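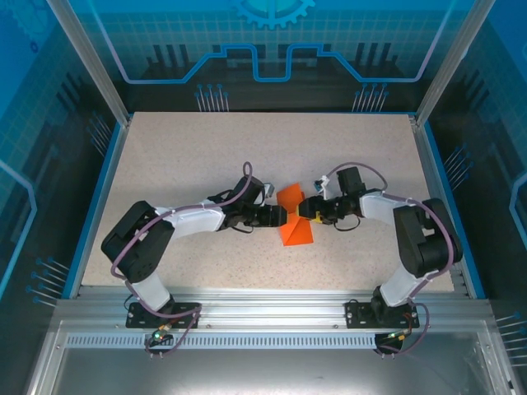 Equipment Planner, Two-Arm Cells
Cakon, Handling Group
Full time, on site, start in January or as soon after that as you can

We build and run small robot cells that fold, pinch, pull and hand over soft stuff: sheets, pads, foam, rubbery parts, anything that changes shape when you grab it. It's a great corner of robotics to work in, and it is growing faster than our spreadsheet can follow. We want someone to take over the buying and planning of equipment for the whole group, and we'd love for that person to enjoy it as much as we enjoy the cells.

What you would be buying

Arms, obviously, and they are the big line in the budget. But most of your week goes to what hangs on them and what they stand on. Grippers and spare fingertips. Cables (so many cables, in lengths that make sense only after you've watched an arm go through its full reach). Mounting plates, aluminum extrusion, work surfaces, side panels, lighting, small electronics. Then the things that get handled, which we go through quickly and which have to match from one batch to the next or the results can't be compared.

Our parts list runs to 3671 lines today. Some of those lines are duplicates with different spellings, and cleaning that up would be a fine first month.

The coming year

Two programs are funded and waiting for you. Murorov is the older one, a set of two-arm cells on shared rails, due for new wrists and a full recabling. Wyss is new, and still mostly a drawing and a wish list. For Wyss you'd be in from the beginning: sitting with the engineers, asking what they really need on day one, getting quotes, and building a budget we can defend when prices move. We also want a replacement plan for wear parts, which today get ordered when a drawer is empty.

Fingertips are a good example of why the job is interesting. They look cheap on paper. The grip pads are what wear, and how fast they wear depends on what the gripper is squeezing, how hard, and how many times an hour.
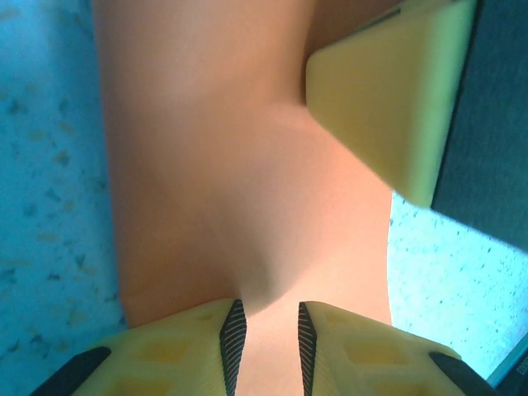 A rubbery part that bulges and creases asks for different pads than a stiff folded sheet does, so one standard kit for every cell won't do. You would help us work out how many kinds we can afford to stock, and which ones can share a mount. Last year we ordered 747 pads and still ran short of the kind we use most.

What the work looks like

Mornings tend to be supplier mail and quotes. At 10:30 there's a short stand-up beside the cells, where people tell you what broke, what bent, and what they'd like to try. Afternoons vary a lot. You might be measuring a bench, comparing lease terms against a straight purchase, chasing a connector that is on back order, or talking an engineer down from the expensive camera to the one that does the job. We budget twice a year, and those two weeks are busy.

Purchasing runs in Nurkirix, our own ordering system. It's a bit old and we're fond of it. We'll teach you.

Who we're hoping for

You've planned or bought equipment before, for a lab, a shop floor, a hospital, a theater, a school district, wherever. You can read a simple drawing, or want to learn. You keep lead times in your head and write them down anyway. You're comfortable telling a room that something has to wait until next quarter, and you like hearing why they think it shouldn't.

You don't need an engineering degree, and you won't be writing robot code. If you've had your hands on machines of any kind, tell us about it. People who fix their own bikes or sewing machines have done very well here!

Terms

Full time, 40 hours, with flexible start times as long as you make the stand-up. Travel to suppliers is up to 49 days a year, mostly day trips. Health coverage from the first day, paid parental leave, and a yearly training allowance you can spend on courses or trade shows. You sign for routine orders yourself after the first 90 days. The pay range is sent to everyone who applies, before the first call.

How to apply

Send a resume and one page on a purchase you planned: what it was for, what you compared, what you'd do differently. It can be small. A page about a used freezer is as welcome as one about a production line. Use the form at the bottom of the Cakon jobs page and choose Handling Group from the list.

First calls last half an hour. After that we invite people in for an afternoon with the cells, including time with the two engineers you'd work with most and a look at the Wyss wish list in its current, messy state. Bring questions about it. Travel costs for the visit are paid, and we answer every application.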